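In praise of the slow club

By Ingrid Wojcik

I have been helping at the Wamitz after-school robotics club for three years now, mostly by making tea and finding lost screwdrivers, and I want to say something in defence of the way it is run, because every autumn a parent asks me why we don't enter more competitions.

It's a fair question, and usually a kind one. Other schools come home with cups. Their robots push blocks into goals at great speed while everybody shouts, and I have shouted along with them, and enjoyed it very much! Our lot spend most of the year teaching an arm to do the sort of jobs their grandmothers do while talking about something else. Putting a plate in a rack. Taking it out again. It doesn't make for much of a spectator sport, I'll admit, and when Gus Gallagher brought his grandfather along in November the poor man asked me twice when it was going to start.

But I have come to think the kitchen jobs are the better teacher. A competition task is drawn up so that it can be scored, which means somebody has already decided what matters. The blocks are all the same size. The floor is flat and marked with tape. Nothing on it is shiny, and nobody has moved it since lunch. A kitchen worktop gives you none of that, and the children have to work out for themselves what "done" looks like. Is a plate in the rack if it's leaning on its neighbour? We lost a whole afternoon to that one (I thought yes, and was outvoted), and I would not swap it for a trophy.

Keabetswe Joubert, who is fifteen and keeps the club's logbook in tiny, furious handwriting, had written up 273 attempts by the end of last term. I read through them over the holidays, meaning only to dip in. What struck me was how the entries changed. The early ones say "failed" or "worked" and leave it there. Later on she writes about how far open the fingers were, where she was standing, what the light was doing on the lid of the cooker. She had learned to look. I can't think of a subject in school where that wouldn't be useful, and I can think of several adults I'd like to send on the course.

The task for this half term has a cooker, a rack, two plates and some supper in it.

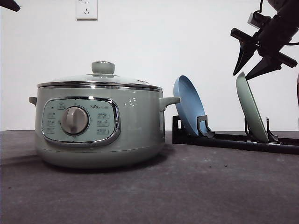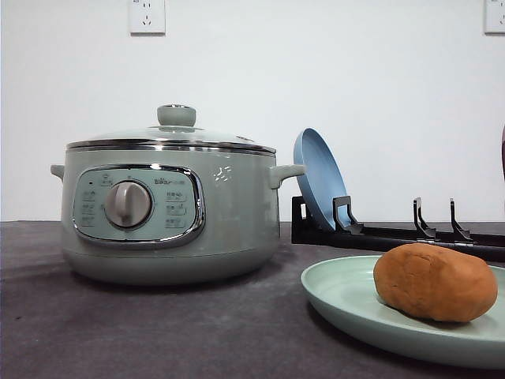 Now, I don't want to be unfair to the competition people. Benjamín Orellana, who teaches the club and is far more patient than I am, says that a deadline does wonders for teenagers, and he's right. We do go to one event a year, the Groltlow open day, and the week before it they work harder than in the whole month leading up to it. Some children need that. A boy who was bored stiff with us joined a competing team across town and is thriving, and good luck to him.

What I would ask is that parents and governors don't judge a club by its shelf. Come along at four o'clock, have a cup of tea, and stay longer than feels comfortable. Ask one of them why the arm comes at the plate from above, and then be ready to stand there for quite a while, as you'll get the long answer, and probably a drawing as well.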